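4.2 What changed at the kitting benches

Before the change, each assembler at the Perken site built kits from start to finish, fetching the blocks, seating them and checking the fit by eye. Under the Bisska system, placing is given over to automated cells, and the assemblers set up the work, judge the awkward cases and decide when a layout needs to be altered. We were delighted by how quickly they made this role their own. By July they were proposing new layouts to us, and several were better than ours.

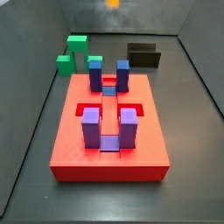

Workplace Automation Group, Pliner Laboratory

Figure 3. Red base with two pairs of upright blocks, navy at the back and lavender at the front, and a flat tile between each pair. A green arch stands behind.

Layouts of this kind became a shared language on the shop floor. The L-shaped recesses gave people something definite to point at when they talked about tolerance, and colour names soon replaced part numbers in everyday speech. Over the study the cells attempted 1,178 kits, of which 98 were passed to an assembler for a decision. These were the richest moments we recorded. In interviews, all 10 assemblers spoke of them with real interest, though four missed the steady rhythm of handwork. The rota at the Frade site, described next, was drawn up with that loss in mind.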